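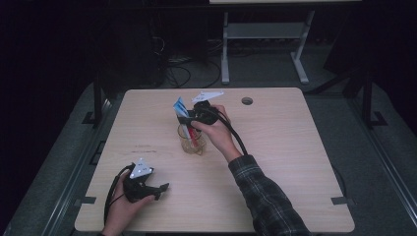
We use cookies to remember your settings. Accept | Manage

Used office tables find a second life in Dorkport work rooms

Reading time: 2 minutes

The shared work rooms on Vomcombe Street in Dorkport have changed their furniture. In June the last of 46 used tables was carried up the stairs, and the old dark desks were given away to people in the neighborhood.

The tables come from an office that closed in Zollbridge. They were bought through the furniture dealer Shabalala, who asked $62 for each piece with the legs included. New tables of the same size were also considered, but the price was nearly three times higher.

The new tops are pale, with a fine grain and rounded corners. Near one of the far corners there is a small round hole for cables, so a lamp or a charger can be connected without a wire hanging over the front edge. Members had asked for this during a long time. With the old desks, the cables were lying on the floor between the chairs.

A drinking glass now has its place on the table, and it is used for pens and other small things. The glasses were taken from the kitchen cupboard, where they were too many. They are short and clear, and it is easy to see what is inside.
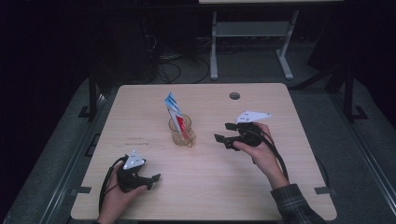 Marks will stay

Tables with a history have also some marks. On the pale surface one can find faint scratches and dark smudges. The work rooms decided not to sand or to paint anything. A soft cloth and mild soap will be used for the daily cleaning, and members are asked to put something under a hot cup.

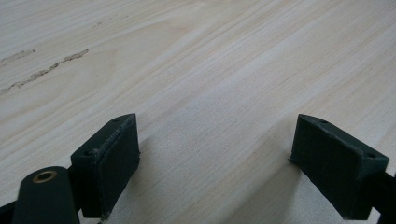

Not every dark line is damage, however. The pattern of the surface has knots and long brown lines that look like cracks, and in the first week several members reported them at the desk as a fault. A short note about it now hangs next to the door.

The old desks were all collected in 2 afternoons. A small sale of the lamps and chairs that were left brought in $1,133, and this money will pay for better light in the back room. The work on the lamps should begin when the summer period is over.

The rooms are open from 8 in the morning until 9 in the evening. It is not necessary to reserve a table before noon.

Related items
Zollbridge bus stop moves to the other side of the square
Where to bring old chairs and shelves in Dorkport
Vomcombe Street gets new bicycle racks
Evening hours at the reading room are extended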